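So I've been down a rabbit hole on exchange rates, all thanks to my coffee order. I buy beans from a little importer called Zeleke, and in April the price of the Pasto bag jumped by 9 percent. I figured somebody was getting greedy!

Then I looked at what the Colombian peso had been doing against the dollar (yes, this is my idea of a fun evening) and it made a lot more sense. A stronger peso means the same dollars buy fewer beans, and Zeleke pays its growers in pesos. Add shipping on a 420-bag order and there goes the margin.

What bugs me is how slowly it works in the other direction. When the dollar gained last year, my price stayed put for 5 months - not a penny off.

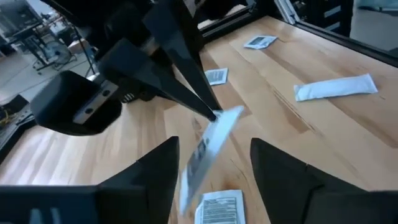
Photo: Jodby

Anyway, I've started a little spreadsheet to track the bag price next to the exchange rate. Ask me again at harvest time, and if you buy from Trimurik instead, tell me what you're paying!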